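Andutach: theatrical cut or the restored one?
Forum > Movies > Sci-Fi and Fantasy

reelhound_k
Posted Monday, September 9, 2019

So I finally sat down with both versions of Andutach over the weekend and I need to talk to people about it, because my wife fell asleep during the first one and refused to even start the second. For anyone who skipped it: the studio (Fesotum) took the movie away from Lotte Coppens after the first test screening, chopped it down to 100 minutes and stuck that awful voiceover on top. Now we've got her version on disc and I think it's a completely different movie. The harbor stuff makes sense! The sister has a reason to be there! I'd always thought she was just a bad character and it was the editing all along.

Am I nuts or is this one of the best restorations in years?

plumtree
You're not nuts, but I'm not all the way with you either. I liked the longer harbor section a lot. The dinner, though... it goes on and on, and it's the same argument three times. I can see why somebody at the studio got nervous. I wouldn't have cut it the way they did, but I would've cut it.

gantry_dan
Hard disagree on the dinner. That scene is the movie. You need to feel stuck at that table with them or the last act doesn't land.

What bugs me is the score. They kept Mäkelä's music for the first half and then it switches to the replacement score right after the ferry, and you can hear the join. Did they run out of money? I've watched it 2 times now and it pulls me out every single time. 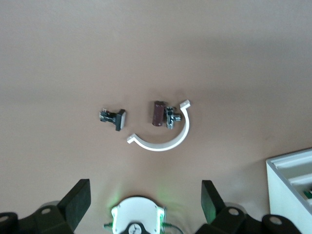
Also the voiceover is still there in one spot, when she's reading the letter. I thought the whole point was getting rid of it. I went back and checked the theatrical disc and it's the same recording, same little breath before "dear brother" and everything.

reelhound_k
Oh man, I missed the letter completely. I figured that was supposed to be the sister's voice in her head. Now I have to go look.

On the music, I read in the booklet that the second half of the original score never got recorded. They'd already brought in the new composer by then. So it was that or silence, I guess.

gantry_dan
I'd have taken silence.

okra_and_rye
Can I be the grump? I saw this in a theater when it came out, voiceover and all, and I loved it. It was quick and weird and I walked home in a great mood. The new one is better made, sure, but I kept checking how long was left. Everybody talks about the short version like it was a crime and some of us had a really nice night out with it.

And I'm sorry, the monster looked better when you hardly saw it.

plumtree
Ha, okay, I'm with you on the monster. The shot in the boathouse should have stayed gone.

reelhound_k
Fair enough on the theatrical cut, okra. I probably would've liked it more if I'd seen it on a big screen with a crowd. I first saw it on an airplane – not the best way to see anything.

But the boathouse shot stays! It's the only time you get a sense of how big the thing is.

mivvy77
Does anyone know if the Bristo disc has both cuts? The listing only says "special edition" and I don't want to pay for the same thing I already have.

plumtree
Both, yes. Theatrical is on disc one and the restored cut is on disc two with the commentary. Coppens does the commentary by herself and she's pretty blunt about the reshoots, especially the new ending. She says she hadn't watched it until they sat her down in the booth. Worth it just for that, even if you end up on okra's side.

mivvy77
Great, thanks. Ordering it tonight, will report back on the dinner.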